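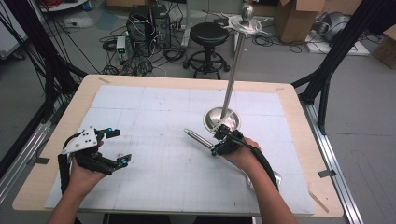
挂勺子铲子的立架，要先把杆子装到底座上，还是先把上面的挂盘套好？

先装底座。底座拧紧、放平了再往上接，挂盘和顶上的圆球最后装，拆的时候反过来。

2022年9月21日，记在桌边，字丑见谅。

今天一整个下午都耗在这个不锈钢厨具架上了。架子是从Cavalcanti那批样品里翻出来的，货号1152，盒子里的说明书只有一张小纸，图印得比指甲盖还小，我跟Nhung Tô两个人凑着看了半天，她说图上那个箭头是往里拧，我说是往外拧，最后试出来她对。好吧，记一笔，下次听她的！

先说整体印象。东西比我想的好看，底座圆圆的一个浅盘，亮得很，中间一根细杆子上去，顶上一圈伸出来的臂用来挂东西，再扣一个银色的圆球。摆在自家厨房我是愿意的（我妈肯定也愿意，她那个插筷子的塑料筒早该换了）。缺点也是太亮，一摸一个手印，擦布得常备着。柜子第3格里有一包Trillasham的细绒布，用那个，别拿纸巾，纸巾会掉毛，粘在金属面上特别难弄干净。

装底座没什么好讲的。杆子对正，先用手轻轻带两圈，觉得顺了再拧。要是一上来就涩，退出来重新对，千万别硬来。Thabiso Nel上回那个架子就是硬拧的，后来杆子一直有点歪，他嘴上说看不出来，我每次路过都觉得它在朝窗户鞠躬。

挂盘套上去的时候注意看臂是不是朝外张开的，方向反了也套得进去，可是东西一挂就往里滑。我第一次就装反了，挂了个漏勺，啪一下掉桌上，把自己吓一跳。

然后是挂东西。锅铲我觉得最难伺候，柄长，头又沉，拿柄的中间往上送，铲头会自己转过来，碰到立杆当的一声。试下来比较舒服的办法是捏在柄上靠近挂孔的那一头，让铲头自然垂着，等它不晃了再往臂上靠。急的时候越急越挂不上，Refilwe Nel在旁边看得直乐，让她来她也挂了好几回才成，哈哈。还有一点，重的和重的别挨着挂，对角分开，架子站得稳。

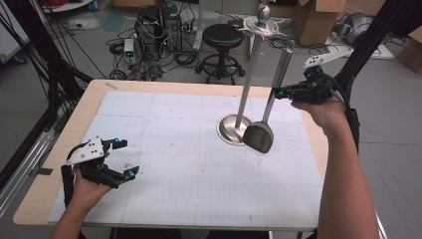

拆架子，还有那几截管子

拆比装费神。圆球先下来，这个容易，拧松了拿稳就行，它滚起来可快了，上星期有一个一路滚到墙角，我趴地上找了好一会儿。圆球下来以后挂盘往上一提就出来，提的时候两边使力要匀，只拽一边它会卡住。

麻烦的是杆子那几段。粗的细的接在一块儿，接口那里收得很窄，眼睛凑近了也不太好判断到底是没对上还是已经到底了。我现在靠手感，细的那根先固定住别动，只动粗的，慢慢靠过去，碰到了就停一停，稍微往回让一点，再进。两根一起动的话，嗯，那就是今天下午前半段的我，谁也对不上谁，气得去倒了杯茶。

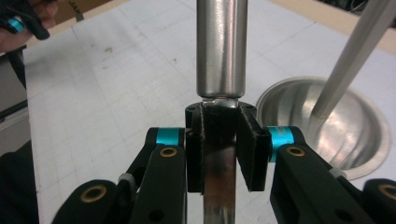
喝完茶回来心平气和，反倒一下就顺了。所以我在这儿郑重建议：手抖的时候去喝茶。Ruth Alvarado说她是吃饼干，也行吧，吃完擦手，油手印在这种亮面上比什么都显眼。

接口里头如果有灰或者碎屑，先拿干的小刷子扫一扫。不要上油！我知道有人想上油（Thabiso，说的就是你），上了油当时是滑了，过两天沾一圈黑灰，擦起来更烦。刷子跟绒布放一起，用完放回去。

桌面那块白板子也顺便说一句。上面的格线我们拿来当摆放的参照挺好用，底座每次放回同一个格子附近，下一个人来就不用满桌找位置。铅笔记号请轻轻画，画重了擦不掉，现在上头已经有不少点点杠杠了，有些谁画的、画来干嘛的，我一个都认不出来。灰胶带起翘的话直接补一条新的，别拿指甲去压，压了也是白压。

另外关于抓哪里的问题，Nhung和我意见不太一样。她喜欢抓得低一点，说底下稳；我喜欢抓粗的那一段，圆的面大一点，心里踏实。两种都试了，装的时候差别不大，拆的时候我还是觉得我的办法好使些，至少不会一边松一边打转。
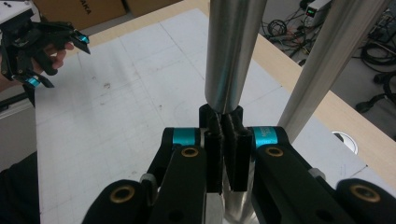 当然粗的那段也滑，亮面的管子嘛，夹的时候正着夹，偏一点点它就往旁边溜。Anathi Nel提议缠一圈薄胶皮，我不太赞成，缠了就不是原来那个架子了，挂盘能不能套过去也难说。先放着，等下一批来了拿个多余的试。

几件要记住的小事，想到哪写到哪：

小零件一律放进那个Volum的带盖盒子，盖子要扣上。圆球尤其。

锅铲、漏勺用完先擦再收，大概200毫升温水加一滴洗洁精就够了，擦完马上拿干布过一遍，留水印难看死了。

底座底下也要擦！翻过来看看，底下一圈灰，白板子上那些灰灰的污点多半就是这么来的。

说明书我拿透明袋装起来贴在柜门里侧了，我在上面用红笔把箭头描大了一圈，这回谁都看得清。

Brendex那边说11月会再寄4套过来，款式据说差不多，杆子长一点。到时候先量一下柜子的高度再决定往哪儿搁，现在这个整个立着是放不进去的，得拆了横着放。我倒想着干脆让它一直站在桌上，省得天天拆装，Refilwe不同意，说占地方。明天她来得早，让她先把杆子重新接一遍，接口那里麻烦她再用刷子扫扫，我今天收工的时候没来得及弄。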